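May, just after lunch

Long morning on the bench, and I want to get this down before I forget which offcut was which. Javiera Escobar came by with the second tin of Wokari hard oil, bless her, so I could finally stop eking out the dregs of the first. I've gone through the grits again on the Sillden sample boards, finishing at 700 by hand with the cork block. I did try 2000 on one corner out of pure curiosity and it came up lovely, like the inside of a shell, but the oil just sat on top and sulked, so I shan't bother with that again.
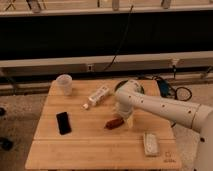

Oiling a top that people lean on and put things down on is a different job from oiling a shelf, and I keep having to remind myself of it. The worktable is my favourite argument for long planks – that warm honey colour with the faint streaks running through it, and room enough for a plastic cup, a phone and whatever else has come out of somebody's pockets. I'd like the Sillden boards to end up close to that shade. The seam across the nearer part is the bit I'd watch, as crumbs and oil both love a seam, and I'd go over it with a nearly dry cloth.

Board 2273 has had two coats and board 3759 only the one, so please don't stack them together, however tidy it looks! Javiera thinks the Mthembu wax might be nicer under the hand and she may well be right – she usually is about wax. I've left her a strip by the window to try it on. Rags are spread flat outside on the rail. Still need to ring Serneck about the edging.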